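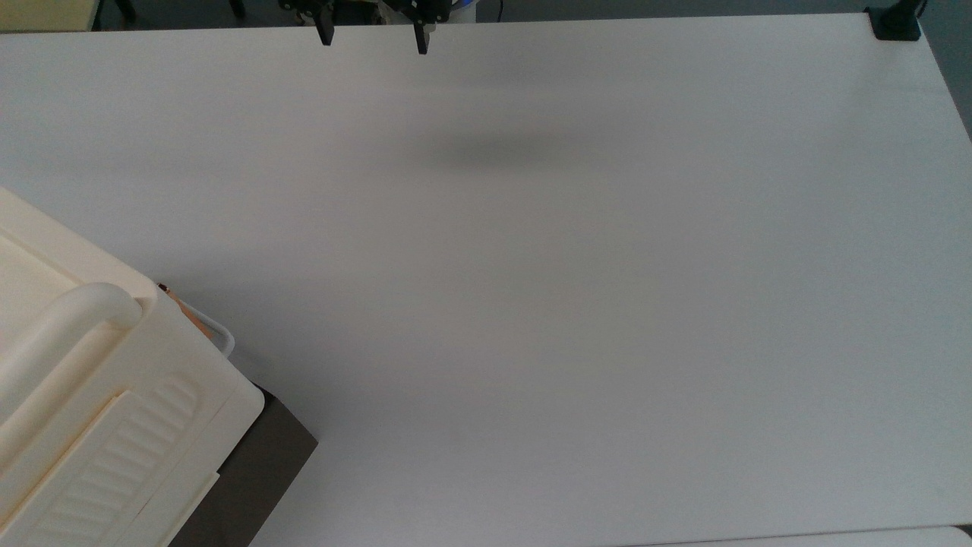 Head camera view, gripper open over the white table.

Hellano tabletop set

Hi! I put this set together for training our pick-and-place policy at Barkgate, and I'm sharing it as is. You get 573 episodes, all driven by hand — 103 of them are held out for testing, so please don't train on those. Each episode folder has the head video, the joint log and a one-line task note.

I renamed the folders in April, so old loader scripts will choke on the paths. Grab the new one from the Hukel repo, and open an issue there if an episode won't load.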